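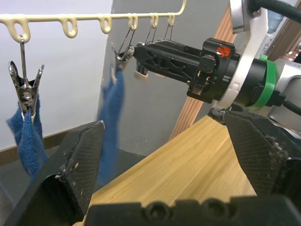

Wrist view at the hanging rack, Ridby lab open day, 26th March

I went to the Ridby open day to see Cai, the planner Flonon keeps saying will let two arms share a job without a hand-written script. The job on show was laundry. Gönül Sezer, who runs the software side, did the talking, and to her credit she took questions all the way through.

Her pitch is that Cai plans for both arms as one machine. The older way gives each arm its own plan and has a referee stop one when they get close. Fine, but every shared planner I have been shown in the last 3 years made that claim, and most were slow enough that the referee looked good.

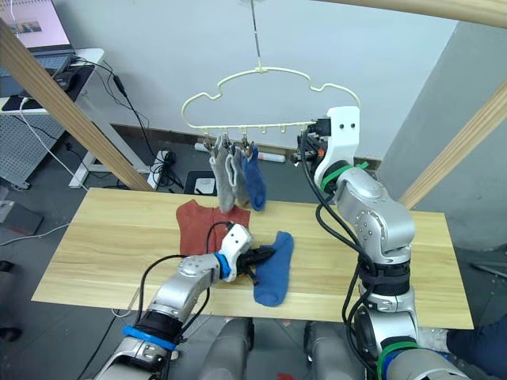 I asked what happens when a sock isn't where the planner thinks it is. Sezer said the cloth model is thrown out and rebuilt after each grasp, and the arms hold still while that goes on. How long is the hold? "It depends on the cloth." I asked twice more and got no number.

Perception is the part I'd worry about. The wrist cameras feed a module called Bruturska, which picks the grasp point and passes it to Cai with a confidence score. Look at what a wrist camera gets while the arm is moving and you have to wonder what that score means.
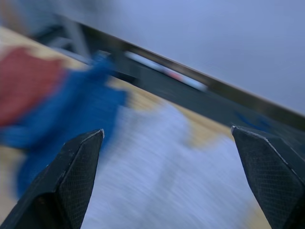
Photo: Ridby open day handout

Sezer says blurred views are dropped before scoring – a sensible filter, though I'd like to see the threshold and who set it. The logs are promised for June, with 2 of the test sets. I'll believe the planner when I can replay a failed run at my own desk.

Parking was behind the building and the coffee ran out early.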